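From the Raltunach kitchen: the great bun winter

I promised in the last newsletter that I would say a bit more about the steaming evenings, and then I went and left it until spring, for which I'm sorry. Several of you have asked for the dough recipe, one of you has asked twice, and I have been carrying it about on the back of an envelope since December. So make yourself a cup of tea, as I'm afraid I do go on a little once I get started on bread.

For anyone who has joined us since Christmas, the supper club at Raltunach spent the cold months learning to make plain steamed buns. We had done a great deal of roasting and baking the year before, lovely stuff, but the oven in the back kitchen takes an age to come up to heat and by the time we had all eaten it was practically bedtime. Steaming suited us much better. You can stand round and chat while it happens, the windows mist over, and everybody goes home smelling faintly of warm flour (my coat still does!).

The dough is very simple. Plain flour, not strong -- I know it feels wrong if you were brought up on loaves, as I was -- with dried yeast, a spoonful of sugar, a little oil and lukewarm water. Knead it for 10 minutes, and please do give it the full time, even if your arms complain. It should feel like an earlobe. My grandmother said that about every dough she ever made, including some that came out like a doorstop, but in this case she was quite right.

Let it rise somewhere cosy until it looks puffy and pleased with itself, then knock it back and shape it into rounds. Pull the sides down and tuck them underneath so the top is nice and tight. Ours were wrinkled as old apples the first week, and I was all for blaming the flour until we found we had been leaving them far too long on the second rise. Twenty minutes in a warm kitchen is plenty, and less if the room is full of people talking.

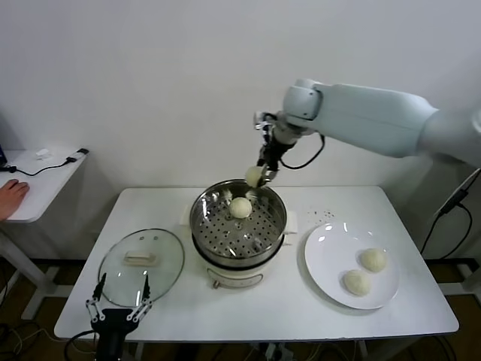 Brahim Ait Brahim wrote in to say that he thinks we are all much too hasty at the end. He turns the heat off and leaves the lid on for a full five minutes before he so much as looks at his buns, and he reckons most of the sunken tops people grumble over come from whipping the lid off too soon. He also starts his from cold water, which caused quite a stir when I read his letter aloud, as half the table had been taught that the water must be boiling first.

Well, I have tried it both ways now, on my own at home with the radio on, and I must say I'm coming round to him. The cold start gave me a softer bun with a smoother top. The boiling start was quicker and the buns stood up a bit taller, so if you like yours tall, carry on as you are and don't let Brahim or me put you off. The five minutes of waiting I would now do every time. Wipe the drips from the inside of the lid beforehand too, or wrap it in a clean tea towel, with the corners tied well up out of harm's way.

On fillings I shall be brief, or I shall try. Leek and mushroom was the favourite by a mile. Red bean went down well with everyone who likes red bean. The cheese and pickle was my idea and I still think it deserved more of a chance than it got, but I have been asked not to bring it again. If you make them plain, they freeze beautifully once they are cool, and 2 of them steamed again from frozen with a bowl of soup make a very decent lunch.

The next run of evenings begins on 2 April 2022, when we move on to flatbreads, with a little detour into dumplings for those who can't bear to put their steamers away. Bring an apron, a tub to take things home in, and a rolling pin if you have one you are fond of. The ones in the drawer are rather short, and one has a handle that comes off in your hand.

If you would like the filling recipes written out, leave your name on the sheet by the coat hooks and I'll copy them for you. And do send in your own bun results, good or bad, as I have space to fill next time and would love to print them.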